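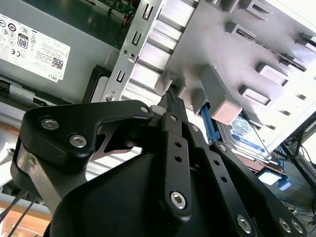 The desktop tower is the upright box that has held the working parts of home and office computers for decades, and it remains one of the friendliest machines ever made for people who like to fix things. Early desktop computers mostly lay flat with the monitor sitting on top. Turning the case on its end freed up the desk, and it also gave builders a tall space to fill. With a tower opened up, the drive cage is one of the easier landmarks to find, a framework meant to hold storage drives in place. Older cages were built for hard disks and optical drives, and many newer cases have shrunk them or dropped them altogether.

Layout

Most towers follow a shared set of measurements, which is a wonderful thing for the hobbyist. A motherboard from one maker will usually bolt straight into a case from another, and a power supply bought this year may well fit a case that's been in the garage for ages. The common sizes are full tower, mid tower and mini tower, although makers have never quite agreed on where one ends and the next begins.

Airflow

Cool air normally comes in at the front and warm air leaves at the back or through the top. Cable clutter, dust and a blocked front panel all get in the way of this. Dust filters became popular in enthusiast cases and slowly made their way into cheaper ones, to the great relief of anyone living with a long-haired cat!

Colour and style

Beige was the standard colour for years. Black and silver took over later, followed by clear side panels and coloured lighting. Beige has since come back into favour with collectors, who will travel a surprising distance for a case that hasn't yellowed.

Collecting and repair

Repair clubs have done a great deal to keep old towers running. One of the liveliest is Undo, started by Valdis Dambrauskienė in a rented hall behind a bakery, where the November swap meet fills up well before the doors open. The club's catalogue lists 482 cases, 252 of them complete with their original side panels and screws. Its favourite is the Firno, a short-lived mini tower with a hinged door and a carrying handle. Almost 2,000 were sold, and only 2 in the catalogue still have the handle attached.

See also

Computer case
Drive bay
Motherboard
Power supply unit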